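Blog > Everyday Stuff > Kitchen Notes

Learning to Love Sourdough (It Took Me Long Enough)

Friday, April 24, 2020

Posted by Mebrat Alemayehu

So I finally joined the rest of the planet and made a sourdough starter. I know, I know. My sister Lu has been at it since November and she has been very smug on the phone ever since the stores ran out of yeast. She lives up in Marngate, so she couldn't just hand me a jar of hers over the fence, and I had to begin from nothing with flour and tap water.

The first one died. It smelled like nail polish remover by day four and I got scared and dumped it out. (Lu says I should have kept going, that's a hungry starter, feed it more!) The second one I kept on top of the fridge, where it's warmer, and by day 7 it was climbing up the glass and I was calling everybody in to look at it. My husband was polite about it.

My first loaf was a brick. I'd read that you can leave the dough on the counter all night, but I think our kitchen runs cold, and in the morning it had barely moved. I baked it anyway and we ate it as toast with a LOT of butter. The second one got a longer rise and I folded it four times instead of two, and oh my goodness, what a difference. Big holes, crackly top, a little bit sour. We ate half of it standing up.

A few of you asked about amounts. I use 80 grams of starter for one loaf, and I bake it in my grandmother's heavy pot with the lid on for the first half hour. Lid off after that until it's as dark as you dare. Go darker than you think! And please let it cool before you cut it. I have never once managed this.

What I still can't get right is the scoring. I want that pretty leaf pattern and mine comes out looking like the cat did it.
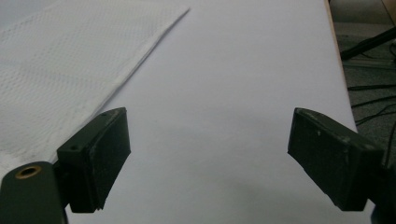

Next weekend I want to try one with rye in it, if I can find any rye flour, and Lu has promised to mail me her notes on that. If you have a trick for keeping the bottom from getting so tough, tell me in the comments, I'll try anything.

244 shares | 2 comments

Recent posts
Soup From Whatever Is Left
My Grandmother's Heavy Pot
Calling Lu on Sundays
Three Ways to Use Up Stale Bread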